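We use cookies to improve your experience. By continuing to browse, you accept our cookie policy. Accept | Manage settings

A visit to the Clinport open day

It took 58 minutes on the bus from Evthorpe, and I would happily have sat there longer because the hedges were all in bloom, but the Gadico workshops open to the public only once a year and I didn't want to miss the toy room again. Last time I spent so long over tea and Orbán's plum cake that they had closed the doors!

First came the lumber store, which smells wonderful, and then the long hall with the saws (switched off for visitors, sadly). I bought a small bowl for 11 dollars and carried it around all afternoon like an egg.

The toy room was worth the wait. I grew up with a bag of plain blocks, cubes mostly, so the stars and little roof shapes won me over right away – and the colors are so cheerful against pale wood. 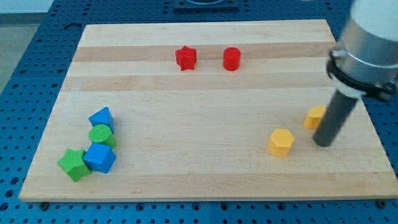

Red, blue and green blocks on a maple board, Clinport open day

I liked the board nearly as much as the blocks, with those two darker bands running across it. My own cutting board at home looks very sorry by comparison. I caught the last bus with my bowl and a second slice of cake in a napkin, and I'm told they may open again in June.

Recent posts
– Evthorpe market in the rain
– 13 bakeries worth the walk
– A quiet morning at the Clinport boatyard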